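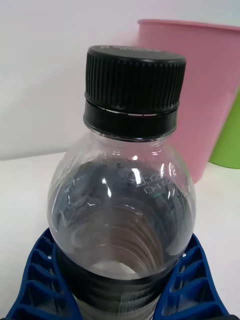
Figure 4. The small clear bottle with its ribbed black cap.

4.2 Bottles, cups and the trouble with pouring

I'll start with the bottle, as most of my notes from Narkby ended up being about it. We went into this part of the study thinking the cups would matter most. Cups are what people choose at the shop, after all, and what they line up on the shelf. But once I sat down with the notes I kept coming back to the cap, the shoulder and that funny domed shape under the neck (see Figure 4). The cap has close vertical ribs all the way around, with a smooth band beneath. Past that the plastic flares out quickly, and the light does odd things on it. There's small white lettering on the shoulder too, in two short lines, and I couldn't read it off the figure at any size.

Why care about a shoulder? Because it's where people judge how full a bottle is, and a curved clear wall makes that surprisingly hard. Seen from slightly above, the rings moulded into the plastic show through as a stack of arcs, and the patches of light and dark behind them bend all over the place. In the home interviews at Uddale, 17 people were asked to guess the level in a clear bottle seen from this sort of angle, and nine of them said they'd want to pick it up and tilt it first. I'd have said the same! We hadn't put a tilting step in the interview sheet, so I added one in September and we used the longer sheet from then on.

The cups were simpler to settle on. We wanted plain colours that everyone would name the same way, and no handles. Handles bring in a whole other set of habits (which hand, which side, do you turn it first) and the Soriano study had already covered those far better than I could.
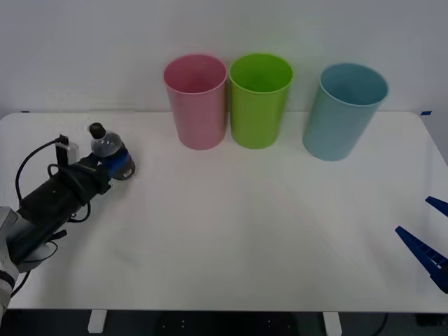
Figure 5. Pink, lime-green and light blue cups near the back of the table, with the bottle held cap up at left.

The spacing in Figure 5 deserves a word. The pink and green cups are nearly touching, while the blue one has a clear gap beside it and sits a little farther forward. I've come to think of this as a pair and a single, and so did a fair few of the people we talked to. Show somebody a row like that and they'll start telling you a story about it – two cups for the kids and one for a grown-up was a favourite. The blue cup also looks a bit wider than its neighbours, and that probably helps the story along.

For pouring, though, the gap matters in a plainer way. With two rims side by side, a small miss over one cup can land in the other, and you may not notice until somebody drinks it. A miss over a cup standing by itself goes on the table and you see it straight away. Our Uddale households overwhelmingly preferred the second kind of mistake. One kept a tea towel folded next to the sink for exactly this purpose and was quite proud of the system. 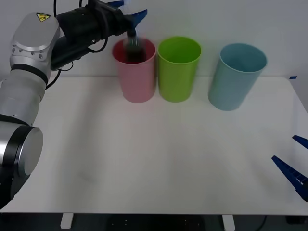
Figure 6. The bottle cap down directly above the pink cup, the green cup close beside it.

Tipping a bottle all the way over, as in Figure 6, isn't what most people told us they do at home. They described bringing the neck to the rim and easing it down, stopping well short of vertical. I still find the upside-down position useful for thinking about size. Bottle and cup are lined up one over the other, so the question becomes whether the neck sits comfortably inside the opening, and how much room is left around it before the green rim gets in the way.

It's also a good reminder that the cups themselves aren't fixed to anything. The blue one is tilted in Figure 6, and light plastic cups with narrow bases will do that with very little encouragement. Renard's kitchen diaries list 30 spills over the whole diary period, and in five of them the cup had gone over before any pouring began. I'd expected one or two. We now record the base and the rim of every cup separately, and I wish we'd done so from the first visit.

Colour turned out to be the handiest thing of all in the write-up. "The pink one" is quick to say and hard to mix up, whereas "the left one" depends on where you're standing. I've stuck with colour names through the rest of this section, including the tables, and the shelf positions are given in the appendix for anyone who wants them.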